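Drerncombe Play Library
April 20, 2025

1/ The Play Library has revised its guidance on borrowing and returning the pretend kitchen sets. The changes apply to families, childminders and nursery groups alike. Members are asked to read this thread before their next loan.

2/ Pretend food remains the most requested category in the collection. The library recorded 1188 loans of kitchen items last year, and a large share of them came back with a piece missing or with a piece from another household's kitchen mixed in.

3/ The revised starter set is deliberately small. It consists of a tray, a cup and a few pieces of play food. Larger sets, including the Numby stove and the Khurana tea service, are still available on request at the desk. 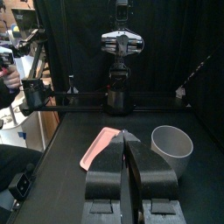

4/ Several members have asked why plates are no longer included. Brijesh Bisht, who manages the collection, reviewed the return slips over the winter and found that plates were the item most often kept by mistake. Many of them look the same as ordinary picnic plates once they are in a kitchen cupboard.

5/ A tray does the same work. A young child can carry food on it, serve from it and clear the table with it. It also gives the adult a natural place to gather the pieces when play is over.

6/ Paper cups are treated as consumable. They need not be returned, and no charge applies if one is crushed or torn. Plastic cups belong to the set and should come back with it.

7/ Please do not put drinks in any cup from the library during a loan. We recognize that this is hard to enforce with a two-year-old. A cup that has held juice should be mentioned at the desk so that the set can be cleaned separately.

8/ Setting out. The library recommends a low table with a plain surface, with the tray within the child's reach and the food placed beside it. Children under three tend to do better when the tray starts out with nothing on it and they are invited to fill it.

9/ Leave some space between pieces. When everything is piled together, younger children usually sweep the pile to the floor.

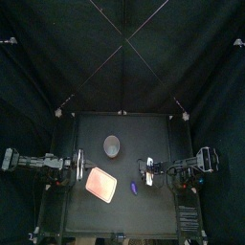

10/ On the food itself. Members may choose from vegetables, fruit, bread and cooked items. The eggplant is popular with children who have never been served one at home, and parents have reported some interesting names for it.

11/ Color is no guide to which set a piece came from. Replacement vegetables have been bought from different suppliers over the years, and the shades vary. Check the piece against the card in the bag. The card lists every item by name.

12/ Cleaning. Wipe hard plastic food with warm water and a little dish soap, then dry it with a towel. Pay attention to seams and to the area around any stem. Textured pieces such as the drumstick hold on to crumbs and may need a soft brush.

13/ Do not use the dishwasher. In June the library withdrew 5 pieces that had warped in the drying cycle, among them a whole roast chicken that could no longer be matched to its platter.
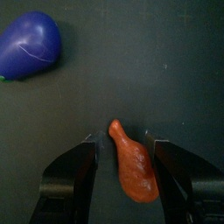
14/ Inspection before use. Run a thumb over each piece. Retire anything with a sharp edge or an open crack and hand it in at the desk in a separate bag. There is no fee for honest wear.

15/ Play food is not suitable for children who still put objects in their mouths without close supervision. Any piece with a loose part should be removed at once, even if the child is older.

16/ Returns. The loan period is 2 weeks, renewable once by phone or at the desk. Please count the pieces against the card before leaving home. Sets arriving without a card will be checked at the counter, and this may involve a short wait.

17/ Group members may borrow from the reserve of 50 starter sets held at the Trikham branch. Requests should be addressed to Tariq Rizvi and should state the ages of the children and the dates required.

18/ A question received this morning: may a family add its own pieces to a set during a loan? Yes, certainly, provided they are taken out again before return. The library currently holds a felt fried egg, a pair of very small oven mitts and a quantity of real dried pasta awaiting their owners.

19/ These items may be collected from the Drerncombe desk during opening hours. Please ask for Sem Wouters.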